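The arm that did not know its hand was full
Mar 22, 2026

Soon-im Bang has worked on desk-clearing at Firata since the project had only one desk. When I ask her about the incident in January, she first asks me which one I mean. Then she laughs and says there was only one that had a report.

The task is simple to explain. Small things are left on an office desk, and the arm must pick them up and put them in the right place. Pens go to the organizer. Small plastic pieces go to the round cup. Before the arm tries anything, people do the work by hand, many times, and the arm learns from these recordings.

"I was one of the people," Bang says. "You sit, you pick up, you put away. After an hour you are very good at it and you do not think about your fingers any more. This became a part of the problem, but I will come to that."

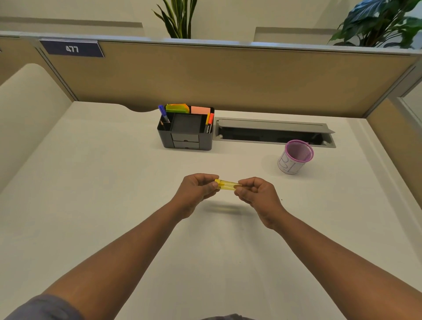
The training set had 2436 of these recordings when the arm, a model from Dalsgaard, was sent to the Skoditz office for a trial. In the first days it worked slowly and well. Then a colleague placed some clear yellow plastic on the desk, and the arm picked up one piece and carried it to the cup.

"It picked it up nicely, I want to say this," Bang tells me. "The fingers closed, the piece was there. But the wrist camera looked at the fingers and saw almost nothing. Clear plastic on a white desk, under a ceiling light. So the check said: hand is empty. And when the hand is empty, the program goes back and tries again."

The arm went back with the piece still between its fingers. It pressed this piece against the desk, closed harder, and the check said empty again. The log shows 16 tries. On the last one the plastic broke, and a sharp part jumped toward the colleague, who had leaned in to see what was happening. It scratched her cheek below the glasses.

"She was fine. She went on working with a bandage," Bang says. "But she was leaning in over a moving arm, and we had let her. The rule was to stay behind the tape. The tape was on the floor and she was sitting on a chair with wheels. Her feet were behind the tape the whole time."

I ask why the arm did not stop by itself. It has a force limit, and the limit was set correctly. The report from Idimcombe, the outside company that reviewed the trial, says that each single push stayed under it. There was no limit on how many times the arm was allowed to push.

Bang went back to the recordings after reading this. She wanted to see how a person knows that the piece is in the hand and how a person lets it go. She watched her own recordings too, and she did not enjoy it.

"We feel it, so we do not look," she says. "I have the next piece in my left hand and the right one is already over the cup. My fingers cover part of it. For me it is quick and comfortable, and for the camera there is very little to learn from. I had told new people to work this way. I wrote it in the guide!" 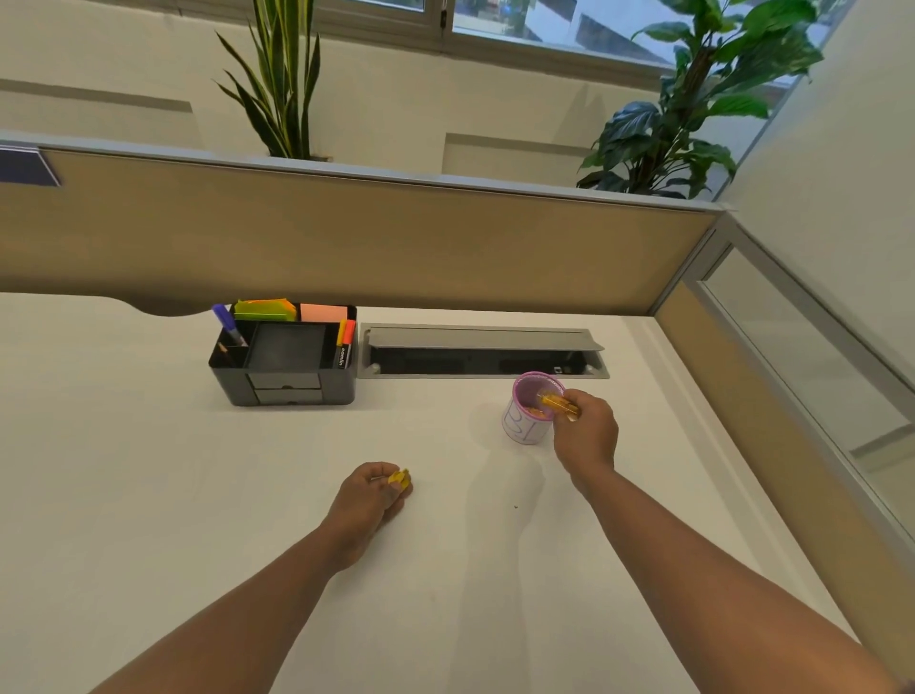
What was changed

The arm no longer trusts the camera alone. If the fingers stop before they are fully closed, the program must believe that something is between them, also when the picture shows nothing. After 2 failed tries it lifts, opens over a tray and waits for a person. Bang wanted it to be one try, but with one try it was waiting all day.

The tape is gone from the floor. A light curtain now stands at the edge of the desk, at the height of a sitting person's chest, and it cuts the power to the arm.

The guide for recordings was rewritten as well. People are asked to use one hand at a time for clear objects and to hold still for a moment above the cup before they let go. The first new set is from 12 people, and Bang says she can see in the recordings who is impatient.

"I am impatient," she adds. "You can see me also."

The question that is still open

She is not satisfied with the finger check. It works for hard plastic, but a single sheet of paper is so thin that the fingers look closed. For now, paper is removed from the desk before the arm starts.

"So we are cleaning the desk for the machine that cleans the desk," Bang says. "My manager does not like when I say it this way - but it is written in the procedure, step four."

The next trial at Skoditz has no date yet. The colleague with the scratch has asked to be there, and Bang has said yes, on a chair without wheels.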